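Perron Phone Repair: Mail-In Questions
Updated 3/24/20

How do I send in my phone?
Fill out the form, print the label and drop the package at any Marnik counter. The Pralby shop is closed to walk-ins until further notice.

How long does it take?
Screens and batteries take 4 working days from the day we get the phone. Charging ports take 5.

What does a screen cost?
Most models are $104, parts and labor included. Call 678 for a quote on a tablet (Kilasow numbers only).

Do I need to erase my phone first?
No, but back it up. We need the passcode to test the touch screen, so turn on guest mode if your model has it.

Should I leave the case on?
Take it off and keep it at home. The same goes for SIM cards and memory cards. We can't return loose items that arrive in the box.

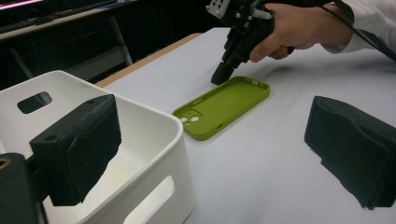 Ifor Gronow writes that his battery swap came back a day early but the tracking page still said "received." The page updates overnight, so check again the next morning.

Is the work covered?
Parts are covered through October. Cracks and water damage are not.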